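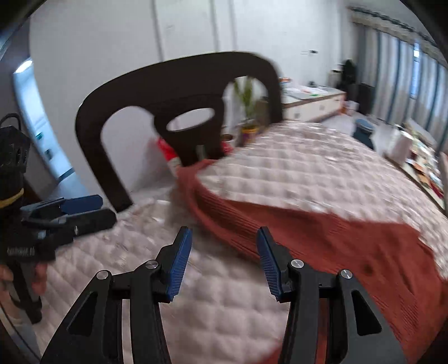 Mudgway Sleep and Settling Project
Progress report to the Fiken Fund
2026-06-12
Prepared by Liên Hầu, project lead

Dear all,

We are past the halfway point of the grant and I have a lot to tell you, so please forgive the length. The short version is that home visits are running well, the bedding store is busier than we planned for, and the evening calls have become the part of the project that families talk about most. One piece of work is behind, and I have put it in its own section further down.

Home visits

The visits began in January, once both visitors had finished their training. Each family gets a first visit in the daytime, when we look at where everyone sleeps, and a second one a few weeks later. We had expected the first visit to be mostly talk about bedtimes. In many homes the talk was about the room: a window with no curtain over a street light, a bed pushed up against a cold outside wall, three children sharing one double mattress. These are things we can help with on the spot, and it has been a joy to see how quickly parents take the ideas and improve on them. One mother in Bidari Court hung a spare blanket on a shower rail to split a room in two, and we have since passed her idea on to other families (with her blessing!).

Our visitors asked for more time on the second visit and we have given it to them. It now runs up to an hour and a half. That has meant fewer visits per week than the plan you approved, and I would like to keep it this way if you are happy with the change. The longer visit is when people bring up shift work, worry, a new baby, a teenager who is up until three.

Bedding store

We gave out 1657 items between the start of the grant and the end of last month. Of these, 842 were sheets and pillowcases, and the rest were blankets, mattress covers, pillows and a small number of mattresses. All mattresses are bought new. Blankets and covers can be donated, and every one is washed and checked before it goes on the shelf.

The demand for mattress covers took us by surprise. A good padded cover can make an older mattress comfortable again for far less than the price of a new one, and families with young children ask for a second so there is always one to put on while the other is in the wash. We moved $1000 from the printing line to buy more. You agreed to this by email and it is shown in the attached budget.

Knitted blankets keep arriving from the Greketti knitting circle, who meet above the library and now work to a list of sizes we send them. Single-bed size is what we need most, and crib size is what people most like to knit – we are still working on that one.

Evening calls

This was the smallest item in our proposal. On 2 evenings a week a trained staff member is on the phone from seven until ten, and parents can ring in about that night, while it is happening. Calls are short. A father might want to know if he should go back in to a crying four-year-old, or a grandmother may be looking after three children for the first time in years. We keep a few notes with the caller's permission and ring back the next day if they would like us to.

I sat in on one evening last month and came away delighted. The staff are calm and funny on the phone, and callers clearly feel they can ring again. We would love to add a third evening next year and will cost it for the final report.

Where we are behind

The bedtime booklet is late. The text is finished in English, but the translations need another round of checking with families who speak the languages at home. Two of the early drafts were stiff and used words that parents found cold. I would sooner send it out in the fall and have it read. The printing money that remains will cover it.

Our follow-up survey also went out late, and the answers are still coming in. I have left survey results out of this report so that you get the full set together.

Money

Spending is in line with the budget apart from the change noted above. Van costs are a little under, and storage is a little over after the landlord raised the rent on the second unit. The full sheet is attached.

Next steps

Before the next report we will finish the booklet, send you the survey results, and train one new home visitor to cover a maternity leave. We are also talking with the school in Mudgway about a morning session for parents after drop-off, with coffee and a table of bedding to take home. If anyone from the Fund would like to come along to that, or to spend an hour at the store, please call me and we will fix a date.

With thanks,
Liên Hầu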